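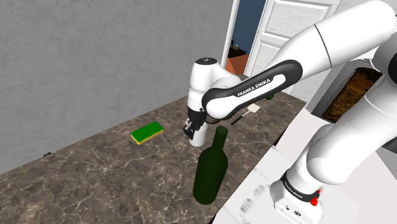 Saturday, October. Hum again on the Porard arm, left channel only, and this time I'm not putting the lid back on until I've got to the bottom of it! I rewired the thing last month and it was quiet for a week, then back it came, a low fat buzz that gets worse when I reach over to cue a record. My money is on the exit wires. I'd brought them out under the pillar in one tight bundle (neat, and I was very pleased with myself) and I think they've been pulled about every time the arm swings. What I want is a lead that comes away from the side in the open, the way that thin dark one leaves the side of the black gripper on the Franka Emika, with room to move and nothing pinching it. So out with the bundle and start over.

Things tried before lunch. Swapped the channels at the cartridge tags and the hum moved to the right speaker, so the Cao phono stage is off the hook, and so is the amp. Swapped back, hum went back to the left. Short lead from the arm base to the chassis bolt: slightly better, or I wanted it to be. Motor off, platter still, hum the same. Motor on, same again. Lifted the whole deck and held it at arm's length from the mains block like a lunatic, no change.

Then the meter. Right channel, both wires fine from tag to plug. Left signal, fine. Left return, fine with the arm on its rest, and then all over the place once I swung it in towards the label. There it is! Broken strand or a bad joint, somewhere near the pillar, only showing when it's flexed. I should have measured with the arm in the playing position in the first place and saved myself the morning.

Took the arm off (three tiny screws, one of them now living under the bench somewhere, found a spare in the tobacco tin). Slid the old wire out and the break was exactly where it turned the corner, the lacquer rubbed through and one of the cores hanging on by nothing much. Left return, as promised. The other wires were scuffed at the same spot, so they'd have gone too.

New wire is the soft stuff from Flodness. Cut each run to 206 mm, tag to terminal block, with a loose loop at the pillar. I twisted the pairs by hand, not too tight, with a drop of nail varnish every so often to hold the twist. Do NOT put varnish on the bit that flexes. I did that on the last one and it went stiff as a fishbone, and the arm wouldn't settle at zero.

Tinning notes, for whoever does the next one. Iron hotter than you'd think, in and out quickly, and the lacquer burns off in a little puff. If you dawdle, the wire just goes brown and brittle. Cartridge tags get soldered OFF the cartridge, always, please. Chiến Lý cooked a coil doing it the other way and still goes quiet when it's mentioned.

The terminal block is now screwed to the plinth just outside the arm base, so the thin wire never has to go round a corner at all. It looks a bit agricultural. I might make a cover for it from the leftover walnut, or I might not bother, nobody's going to be looking at it with a record on.

Back together by four. Balanced the arm out, floated it, and it drifted outwards ever so slightly. Opened the loop up a bit more and it sat still. Tracking force set to 2 g, bias a touch under that. Then the moment of truth, volume up past where I'd ever play anything, stylus down on a stopped record... and there's hiss, and a tiny bit of hum if I put my ear right in the speaker, the same on both sides. Reached over as if to cue. Nothing!

Played the Notness string quartet pressing straight through, both sides. The cello has come back to the left where it belongs and the quiet bits are quiet. Inner grooves still a bit splashy on side two, but that's alignment and I was too tired to get the protractor out.

Still to do: check overhang and the angle of the head. Redo the meter test in a week with the arm swung right in. Order more wire, I've only got scraps left. Look for that screw.

Last updated: Saturday, 18:40
14 shares
2 comments

Chiến Lý
It was one coil, and it was a cheap cartridge. Glad you found the break though. Did you try the earth lead again after the rewire, or is it still hanging off the chassis bolt? I'd take it off and see if that last bit of hum goes with it.

benchdrawer
Had the same fault on my Porard and blamed the phono stage for months, even bought another one. Going to try the terminal block outside the base. What size screws did you use? The plinth on mine is quite thin at that corner and I don't fancy coming out the other side.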